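Research Notes | Household Sorting and Reuse
Rostam Ghasemi
Friday, February 10, 2023
412 shares | 3 comments

3. Materials and Table Layout

We spent a good deal longer choosing our containers than we had expected to (and enjoyed it more than we probably should have!). Earlier work on sorting at home, the Taheri survey among it, leaned on large lidded bins, but in the kitchens we visited people mostly reached for whatever open container was handy. We settled on a matched pair, one blue and one pink, set side by side on a plain white table. 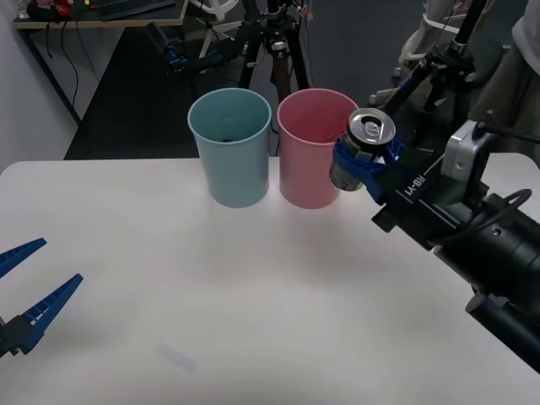

Figure 1a. The two containers near the far edge of the table, with a drink can held upright beside the pink one.

Keeping the shape the same and letting only the color differ was a suggestion from our partners at Tidano, and we're grateful for it, as color is what people remember when they come home tired with their arms full.

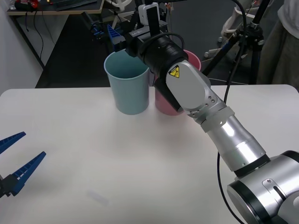 The Kudo household diaries, 3,742 entries in all, gave us our sense of what passes through a room in an ordinary week. Drink cans came up again and again, and 2,000 entries mentioned at least one, so cans naturally became the item we cared about most. 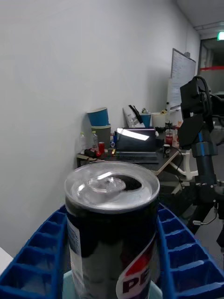
A divided crate suits cans very nicely before they are sorted, and several diary keepers wrote fondly of old ones kept by the back door. Desks were another story, and the entries about them ran to cups, bottles and jars left wherever there was space. 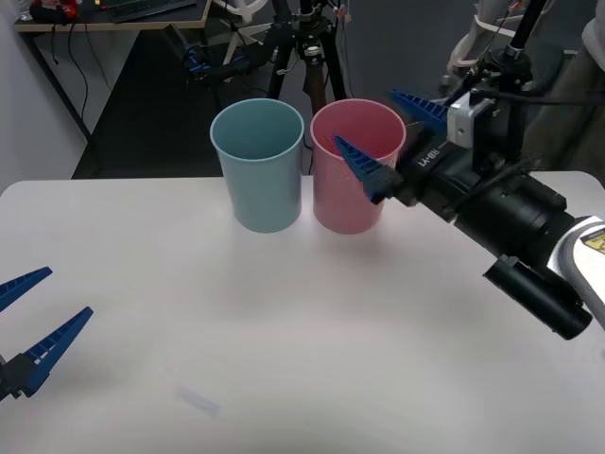
Figure 1b. The blue and pink containers with their rims nearly touching.

Spacing is treated separately in Section 4, along with the Rarkness color labels.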